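Milk tea

Milk tea is any drink made by combining tea with milk, and it is one of the most widely shared drinks on the planet. It can be hot or iced, plain or sweet, thin as water or thick enough to need a wide straw. Few drinks change so happily from one town to the next!

Origins

People have been putting milk in tea for many centuries. Herding peoples of Central Asia boiled brick tea with milk and salt, a filling drink for cold mornings that is still made today. Tibetan butter tea is a close cousin. In Britain the habit took hold once tea arrived in quantity, and the argument over whether milk goes in first or last has been going cheerfully ever since.

Regional styles

Indian masala chai is simmered with ginger, cardamom and other spices, and the milk is cooked along with the leaves. Hong Kong milk tea is strained through a cloth bag (the tea-stained cloth gave it the nickname "silk stocking" tea) and finished with evaporated milk. Malaysian teh tarik is "pulled", meaning poured back and forth between two vessels from a height, which cools it and raises a wonderful head of foam. Thai iced tea is bright orange and usually sweetened with condensed milk. Taiwan gave the world bubble tea in the 1980s, with chewy tapioca pearls at the bottom.

Preparation

Strong black tea is the usual base, because milk softens the flavor so much. A common shop recipe uses 20 grams of leaf to 1000 milliliters of water just off the boil. The tea writer Chin-lung Chou, whose handbook The Poured Cup covers 126 recipes, prefers 88 °C for rolled oolongs and steeps them a little longer to make up for it. Sugar dissolves best while the tea is still hot, so iced versions are nearly always sweetened before chilling.

Foam

Foam comes from proteins in the milk, which wrap around air bubbles and hold them in place. Shaking, pulling and whisking all do the job. Shaken teas have a fine, even foam that fades slowly, and many fans think the first sip through it is the best part of the whole cup. 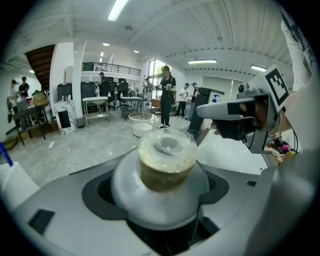 Serving

Hot milk tea is mostly served in ceramic cups or glasses. Cold versions are often sold in clear plastic cups, either with a snap-on lid or sealed with film.

See also

Butter tea
Masala chai
Yuenyeung

This page was last edited in May 2024.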